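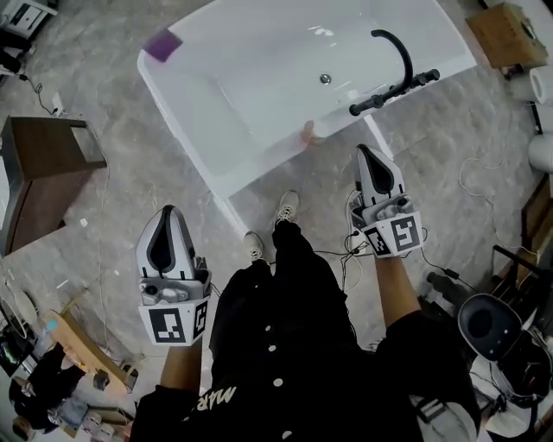 The freestanding bath is a piece of furniture and should be sold as one

13 August 2026

When we renovated our bathroom in Grerbridge I wanted a freestanding bath and I got one. I have cleaned it most weeks since then and I have changed my mind about several things. I still think people should be allowed to have them. I think they are sold badly, fitted carelessly and put into rooms that don't suit them, and that most of the cost falls on whoever does the cleaning.

The bath I grew up with was built in. It had a tiled ledge on one side, a wall on the other three, and a strip of sealant that went black every couple of years and was dug out and replaced. It was ugly and it used up no thought at all. You knelt on the mat, leaned over, wiped it down and rinsed it. Anything you dropped fell either into the bath or onto the floor in front of you. There was no third place for it to go.

A freestanding bath has a third place, and a fourth. There is a strip behind it and usually another at the end nearest the corner. In our room the strip behind is too narrow for my arm once I have bent it at the elbow, and wide enough for a shampoo bottle, two washers, a plastic boat and a good deal of hair. I clean it with a dry microfibre cloth over the end of a broom handle, held on with a rubber band, and then again with the cloth damp. I have never seen this job mentioned in a brochure.

Before we bought, I visited the showroom on Kaplan Road. They had nine baths on display, every one of them standing well clear of the walls, with a metre or more on all sides. It is how these things are meant to stand. You can walk around them. You can get a mop to every part of the floor. Then you take one home to a room that was laid out for a built-in tub, and it goes hard up into the same corner, with a hand's width left over so that it can still be called freestanding.

If the room doesn't have space to walk around the bath, the bath should be built in. That is my main argument and I would be happy if people stopped reading there and went and measured their bathroom. I mean measure it with the door open and the vanity drawers pulled out, and allow enough room to kneel with a bucket next to you. We measured the bath and we measured the room. The kneeling space was never measured, and it came out as a patch of floor between the vanity and the tub where I can face one way comfortably.

The second thing is the taps. On a built-in bath they generally come out of the wall, and the wall can be wiped. The fashion now is to mount them on the rim of the tub or stand them on the floor beside it, and to have them in matte black. I like how matte black looks. I chose it for ours. We have hard water, though, and hard water on matte black leaves pale rings with a chalky edge. Chrome gets the same rings, but you can bring chrome back with a bit of vinegar and a rub. The card that came with our black set says no vinegar, no cream cleanser, nothing abrasive and nothing with bleach, and tells you to dry the fittings with a soft cloth after each use. I would like to meet the household that does this. We dry ours when people are coming over.

A tall spout is handy for filling a bucket, I will say that for it. It is also at the exact height of a child's forehead when the child stands up in the bath, and at the height of mine when I bend over to scrub the far side. You learn where it is. Visitors who offer to bathe their own kids have to learn it too.

Then there is the matter of reach. A built-in bath lets you lean your weight on the ledge. A freestanding one has a thin rim, and the deeper the basin the further you hang over it. The part of the tub that collects the most scum is the far wall at the waterline, and it is the part furthest from where anybody can kneel. I have tried a long-handled brush, which flicks water on the floor. I have tried getting in with bare feet, which works best and is probably what I'll keep doing until I slip. A wet tub with cleaner in it is a slippery thing to stand in, and an edge that high is awkward to climb over in a hurry. I no longer do it when I'm home alone.

My mother, who is in her seventies, does not use our bath at all when she stays. She looked at the side of it, looked for something to hold, and asked where the shower was. A rail could be fixed to the wall if the wall were close enough to be useful, and on the side where you would want it, the wall isn't. People put these tubs in houses they say they plan to grow old in.

On cleaning itself my views are boring. A soft sponge, warm water and a small squirt of dish soap will clean an acrylic bath that is done every week. You don't need the foaming spray, and you certainly don't need the green scourer. We had a babysitter give ours a proper going over with a scourer one July, meaning well, and there is a dull patch at the foot end that shows whenever the sun comes through. Gloss hides nothing. Once it is scratched, soap sticks to the scratch, and the patch needs more cleaning than it did before, and so gets more scratched.

Keep the sponge for the bath only and let it dry somewhere other than the bottom of the bath. I am bad at this. Ours lives in the corner of the tub because there is no ledge to put it on, and that brings me to another complaint. Where is anything supposed to go? A tiled surround holds soap, shampoo, conditioner, a razor, a cup of tea and a book. The rim of our tub will hold a bar of soap if it is new and still flat on the bottom. The shop's answer is a timber tray that sits across the bath, sold separately, and that has to be lifted off, dried and stored. In practice our bottles stand on the floor in a row and leave rings there too.

Floors come into it more than I expected. Large polished tiles with a marble pattern are popular with this kind of bath, and the two look good together. The pattern is forgiving of dust and stray hair, a bit too forgiving, as you find when you walk across it in wet feet. What it isn't good at is showing water. A puddle on a plain matte tile looks like a puddle. On a grey marbled one it looks like more marble. A bath with no surround lets water run down its outside to the floor, and from there it goes underneath. I would put a mat down on every open side and I would choose a tile with some grip over a tile with some shine.

Underneath is the part that costs money. Ours began to drain slowly in its second year. With a built-in bath there is usually an access panel, or there ought to be. With ours the plumber had to disconnect the taps, cut the bead of silicone at the base and get a second person in to shift the tub forward. The bill was $554, for a blockage made of hair and a bottle cap. He told me it was an ordinary sort of job for him these days. We now have a mesh strainer over the drain, and it gets emptied after every bath. It cost $8. If you buy nothing else with your new tub, buy that.

I don't blame the plumbers or the people who make the tubs. Ours is a Jullow and it has held its heat well and hasn't moved or cracked. It is a good bath. I do think the shops could be more open about the trade. A couch comes with a care label and somebody in the store will tell you that the pale one is a mistake if you have dogs. Baths are sold off a photograph with a folded towel and a stool in it. I would like the label to give the clearance needed on each side for cleaning, the depth from the rim to the floor of the basin, and whether the drain can be reached without moving the whole thing. Those are plain facts that the manufacturer already has.

I'd also like builders to stop putting them in by default. The new units at Varnurmont have 21 floor plans between them, and the ones I looked through show a freestanding oval in almost every main bathroom, including some where it is drawn touching two walls. The people buying those units will mostly be first-home buyers with small children on the way, or couples trading down from a bigger place. Both groups would do better with a plain tub, a wide ledge and a rail.

A friend says I am overdoing it and that she loves hers. She has a big square room upstairs with the bath in the middle of it, near the window, and she can get a mop all the way round. I have used that bath. It's lovely, and her vanity is far enough off that you can open the bottom drawer while someone is kneeling at the tub. I have no quarrel with it.

For everyone with a normal bathroom, my advice is to fill a bucket, kneel where the front of the new bath would be and pretend to wash the far side of it. Do it before the tiles are ordered. If your elbow hits the vanity, get the built-in one and spend the difference on a decent fan.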